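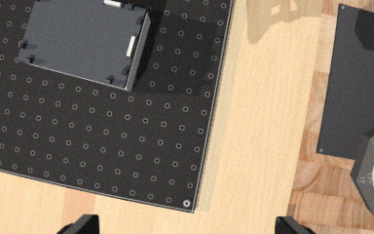 Tool Storage and Order in the Small Workshop
Course handout, week 2
Conall Heffernan

Print this page | E-mail this page

Last week we spoke about the workbench. This week we speak about where the tools live when you do not hold them. Many students think this is a matter of taste. I do not agree, and I will try to explain why.

1. Searching is work

In the workshop at Trutberg, where I learned, the old foreman asked each of us to write down every time we looked for a tool. I kept my list for 60 working days. It had 129 lines. Most searches were short, but after each one I had to remember what I was doing before. Please keep such a list yourself until the end of September.

2. Three zones

Zone A is what you can reach without moving your feet. Pencil, square, small hammer, the two screwdrivers you like best.
Zone B is one or two steps away. Saws, planes, clamps of middle size.
Zone C is everything else. It may be in a drawer, in another room or on a high shelf.

A common mistake is to sort by family, so that all chisels hang together in Zone A, also the big one you use twice in a year. Sort by use first. Inside each zone you may sort by family.

3. Wall or drawer

A wall shows you what is missing. A drawer keeps away dust and protects the edges – but it hides its contents, and people put things on top of other things. For cutting tools I prefer shallow drawers with one layer only. For tools with handles I prefer the wall.

With perforated boards, check the distance between the holes before you buy hooks. Leave a gap between board and wall, or the hooks will not go in. Heavy tools hang low.

4. Outlines

Some people paint the shape of each tool behind it. I advise to wait two months. The first arrangement is almost never the last one, and old outlines confuse everybody.

5. For next time

Draw your own workshop from above and mark the three zones. Read the chapter by Egan on shared benches. Bring one tool for which you have no good place – we will discuss it in the group.

Shared 129 times | 2 comments

Related items
The Workbench: Height and Light
Sharpening Without Hurry
Notes from the Visit to Surkik
Labels and Small Parts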